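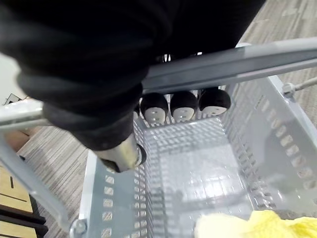
Cleslow Hand Basket, light gray: nine months of use

I bought two of these in January to replace a pair of wire baskets that had started to shed their coating onto everything I put in them. The shop is small, mostly dry goods and produce, and the baskets get used for restocking as much as for shopping. I paid 19 dollars each from Adomum. The same basket is also sold under the Zoltomon name with a different sticker, and as far as I can tell the molding is identical.

The body is light gray plastic, perforated on the sides with rows of small rectangular slots. The bottom is a grid of small square openings. The handle is a flat gray metal bar, bolted on at the rim.

The floor grid is the best part. Onion skins, loose rice and the grit off potatoes fall straight through, and I can clean one in the utility sink in a minute with a brush and dish soap. The downside is that anything narrow finds its way out too. Pens, skewers and single vanilla pods have all gone through mine. If you carry small items, put a sheet of cardboard in the bottom.

The side slots are small enough that packets don't snag. With the old wire baskets I tore a bag of lentils every few weeks. I haven't torn one in these.

The handle is where I have mixed feelings. It is stiff and smooth and it doesn't bend under canned goods. It is also flat, and a flat bar is less comfortable than a round one when the load is heavy. Up to a dozen cans is fine. Past that I feel it across the fingers. Selim Duman, who works the morning shift, wrapped the bar on his basket with cloth tape and prefers it that way. I left mine bare so it wipes down easily.

Check the bolts when the basket arrives. One of mine was loose out of the box and the handle clicked every time it swung. A quarter turn with a wrench fixed it and I have tightened it once more, in the summer. The second basket has needed nothing.

The pale plastic marks. Beet juice left a faint pink patch that took two rounds of baking soda, and there are scuffs on the underside from the concrete floor in back. The inside walls have kept most of their shine. If looks matter to you, a darker color would hide more, but I like being able to see when the basket is dirty.

I wrote to Adomum to ask about spare handles. Flor Arboleda answered the next day and said they sell the bar and both bolts as a set, part number 324. I haven't needed one yet.

I also tried the Bennani basket, which has a folding plastic handle and solid sides. It is lighter and easier on the hand. It holds dust and crumbs in the corners, though, and the handle on the one I borrowed had already gone white at the hinge. For an ordinary household shopping trip I might pick the Bennani. For daily work I'd take the Cleslow again.

Four stars out of five. One off for the flat handle and the loose bolt.

Remzi Toprak, October 2023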